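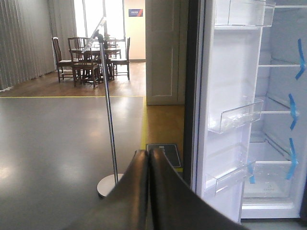
Wrist camera or fixed camera for fridge door tests?
Beat Pichler, Sep 28, 2024

I'm comparing two views for opening a fridge and reaching the door bins. The clear bins barely register on the wrist camera. Is a fixed camera worth the trouble?

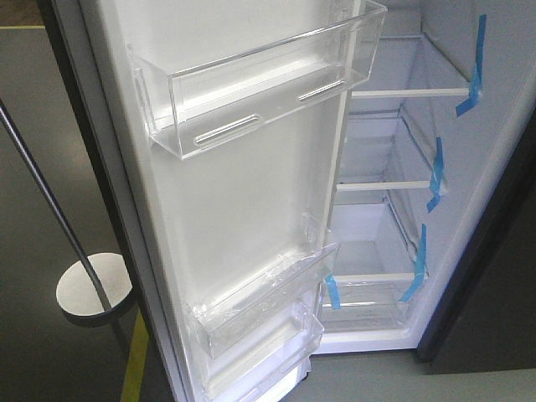

Fixed view, door open

Orlando Puma
Keep both. Use the fixed one for the door angle and the wrist one for the last 200 mm. Lock the exposure on each. Glare on clear plastic will still cost you some depth points, so put matte tape on the bin lips while you tune.

Grustia
Had the same problem in December. Bought a better camera and it didn't help much.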